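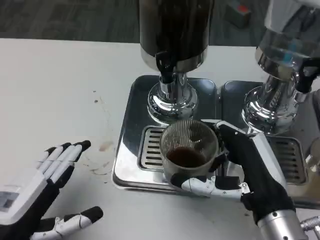 Checking a distribution board schedule before you sign for it

Every supplier will tell you the schedule matches the board. I have been handed enough that didn't to stop believing it, so I do this check with the doors open and a pencil in my hand. Allow 35 minutes for a small board.

What you need: the single-line drawing, the schedule, a torch, and the test sheets. If the test sheets are "following by email", go home and come back when they have arrived.

Step 1. Read the rating plate
Compare it with the drawing, not with the delivery note. At Rasley the note said 300 A and so did the drawing, but the plate on the main switch said 100 A. Osian Hughes had already signed for it.

Step 2. Go through the outgoing ways
Start at the top left and tick each way against the schedule. Look at the breaker itself and ignore the printed label beside it -- labels get made in an office, often before anyone has picked the breakers. Note the type letter as well as the current rating. A type C where the drawing asks for a B is a fault, whatever the salesman says about it being "near enough".

Spare ways should be blanked. "Spare" on the schedule and a hole in the cover is a fail. 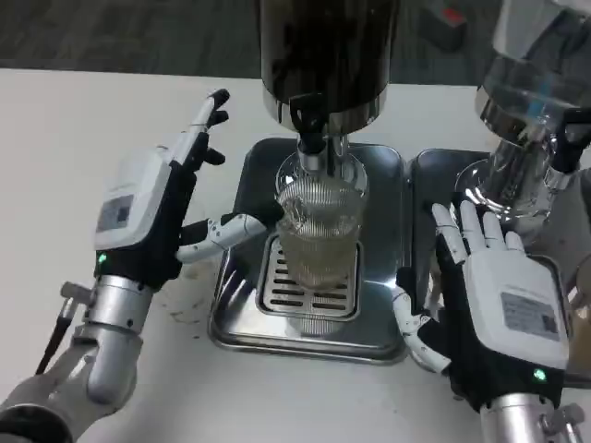
Step 3. Question the enclosure rating
An IP number on a brochure belongs to the box as it left the factory. Once somebody has cut a gland plate for cables, I want to see the glands. Check the door seal all the way round, including the hinge side, where it tends to be pinched.

Step 4. Match the test sheets
The serial number on the sheet must be the one on the board. Carys James once found the same insulation reading, 366 megohms, on every circuit of a Kirkon board. Perhaps it was true. She asked for the tests to be done again with her standing there.

Step 5. Write down what's wrong
Mark up the schedule, date it, and keep a copy. Don't accept "we'll sort it at commissioning" unless it comes with a name and a deadline in writing.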